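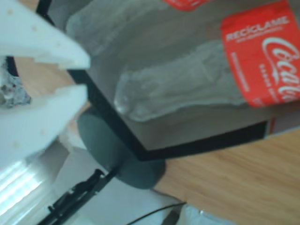 A crushed Coca-Cola bottle in the tray, with the gripper close by.

I've wanted someone to take over my recycling since I was old enough to be yelled at about it. So when Cindulex offered me a loan of the Tillarora, its tabletop sorting kit, I cleared off the good table and said yes before asking how big the box was. (Big!)

The kit is an arm, a white gripper with two blocky fingers, and software that's supposed to learn what you throw away. You put something down, it has a look, and off it goes to whichever bin you've picked. Setup took me 24 minutes, and most of that was me hunting for an outlet.

Plastic bottles are where I had the most fun. Fresh, round ones are easy for almost any gripper. Mine come out of the bag squashed and wrinkled, clear plastic throwing light all over the place, and that's the stuff I wanted to try. Over my first weekend I gave it 87 pieces of trash and it fumbled three bottles, all of them flattened nearly to nothing. I fumble more than that before coffee.

Foil is another story. It pinches a wad just fine and then doesn't always want to let go, so you get this sad little shake over the bin. Brynhildur Sveinbjörnsson, who runs support at Cindulex, told me to slow the release down in the settings, and that helped some.

My real gripe is the noise. It whines on the way up, and my dog left the room both times I ran it after dinner. I'd also like a longer power cord.

The loaner goes back on 19th December, and I've already asked if I can keep it through New Year's.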